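Why Does Dust Keep Coming Back?

You wiped it on the way to lunch. By dinner it has friends over.
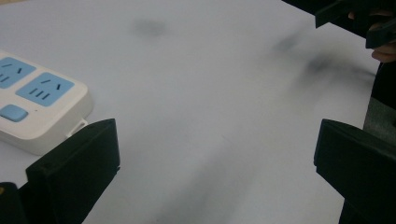
Mieke Timmermans wants to know why anyone should bother wiping a desk at all if the stuff just moves back in, and she would like an answer before February, when it is her turn to clean the shelves.

Fair question, Mieke. To answer it we need to find out what dust is, where it comes from and why it likes your house so much.

What is it made of?

Dust is a mix of very small bits of very ordinary things. Some of it is fluff from your clothes, blankets and socks. Some is dirt that rode in on your shoes. Some is pollen, which plants throw into the air by the ton without asking if you have a cold. There may be crumbs, pet hair, grains of sand, a touch of soot and a few pieces of insect. And yes, some of it is you.

Your skin is always making new cells underneath and dropping old ones off the top. The old ones are dead, dry and far too small to see one at a time. You do this all day long, even while sitting still and behaving yourself. (People like to say that dust is mostly skin. It depends on the house. In plenty of homes, dirt and fluff win.)

Why does it float?

Drop a marble and it heads for the floor. Drop a speck of dust and it takes the scenic route. A speck weighs next to nothing, and the air pushes back against it as it falls. The smallest specks can hang around for hours. Every time somebody walks by, slams a door or flops on the couch, up they go again.

You can catch them at it. Wait for a sunny morning and close the curtains until there is only a thin stripe of light. All those sparkles drifting through it were there before. The light just gave them away.

Why does it stick?

Rub a balloon on your sweater and it will cling to the wall. That is static electricity, and dust falls for it too. Some plastics and screens pick up a charge and pull specks in. Kitchens have their own trick: a thin film of grease from cooking, which holds on to dust like tape.

A dry cloth often pushes dust off one thing and onto another – a change of address, really. A slightly damp cloth grabs it and keeps it. Leave anything with a plug or a cord to a grown-up.

Try it yourself

Cut 2 squares of black paper. Put one on a high shelf and one under your bed. Lay a coin in the middle of each and leave them alone for two weeks, which is the hard part. Then lift the coins. Is there a dark circle where each coin was? Which paper got dustier?

So, Mieke, why bother? Some dust makes people sneeze, and tiny creatures called dust mites live in it and eat the skin flakes. They are too small to bite you and they have no interest in your homework. Still, the less you feed them, the fewer you get. Start with the top shelf and work down.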